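JUDTHORPE, Monday, July 9, 2018

The Judthorpe animal shelter changed the way it screens cats for ringworm in March. Every cat now gets a lamp exam and a toothbrush culture on the day it comes in, whether or not it has skin lesions. The shelter's veterinary manager, who asked that the interview be about the procedure and not the staff, went through the steps and the results so far.

The old rule was to culture only cats with visible hair loss or crusting. "That finds the cats that are already sick," the manager said. "It does not find a long-haired adult with spores on its coat and nothing on its skin. That cat goes into a group room, and two weeks later you have kittens with bald ears."

Ringworm is a fungal infection and has nothing to do with worms. It spreads by spores on hair and skin flakes, and the spores hold up for months on dry surfaces. It is treatable and rarely dangerous to a healthy cat, but it passes to people and other animals, and an outbreak can close a cat room for most of a season.

Between the start of the new procedure and the end of June the shelter cultured 124 cats. Of those, 23 grew a suspect colony. Under the microscope, 9 were confirmed as the common cat species of ringworm. The other plates were contaminants or fungi of no clinical interest.

"People hear 23 and get worried," the manager said. "A colony on a plate is a reason to look closer. You put tape on it, stain it, and look for the spores. If they aren't there, you write down what you saw and move on."

The lamp exam comes first. The room is darkened, the lamp is warmed up for five minutes, and a technician goes over the face, ears, feet and tail. Infected hairs glow apple green along the shaft. Scale, lint and some ointments also glow, usually a duller color, and most errors by new staff come from those.

"I tell them to pull the hair and look at it under the lamp by itself," the manager said. "If the shaft glows, it counts. If the glow stays behind on the skin, it was probably ointment."

For the culture, a new toothbrush is combed over the whole coat, with the face and paws last. The bristles are then pressed into the surface of the plate, lightly enough that the medium does not tear. Plates are labeled on the bottom half, never on the lid, and go into the incubator within the hour.

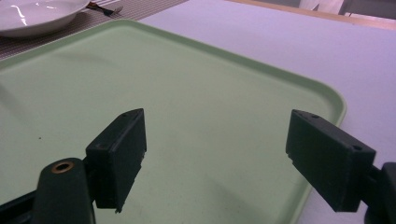
Pale green plastic tray on a white tabletop.

Plates are read daily. Color change in the medium is recorded along with the date the colony first appeared, and both have to fall on the same day, or close to it, for the plate to be called suspect. A plate that turns red a week after the colony shows is usually a contaminant. Negative plates are kept for the full reading period before they are signed off.

Records go into Bovora, the kennel software that Judthorpe shares with the Prirkton shelter across the county line. The program had no field for plate readings, so the staff built a form that uses the vaccine schedule to call up the next reading. "It thinks we are giving a booster every day," the manager said. "It prints reminders. We throw the reminders out."

Cats with a positive lamp exam go straight to isolation and start treatment before the plate is read. Treatment is an oral antifungal plus a lime sulfur dip twice a week. The dip smells of rotten eggs and stains jewelry, and the manager would not discuss replacing it. "It works and it's cheap. Wear an old shirt."

The isolation ward holds 8 cages, and it was full for part of May. During that stretch Noonan County animal control held friendly strays at its own building until space opened. Asked whether that could be repeated, the manager said it depended on the kitten season and on how many hoarding cases the county brings in at once.

The shelter has not changed its adoption rules. A cat with a pending culture, no lesions and a negative lamp exam can go home, and the adopter signs a sheet that lists the pending result and the phone number to call. Cats in treatment wait for two negative cultures in a row.

"Some shelters hold everything until the plate is final," the manager said. "We don't have the floor space. A healthy cat sitting in a cage for three weeks is going to catch a cold, and then it sits there longer."

Prirkton plans to start the same intake cultures in the fall, once its incubator is repaired.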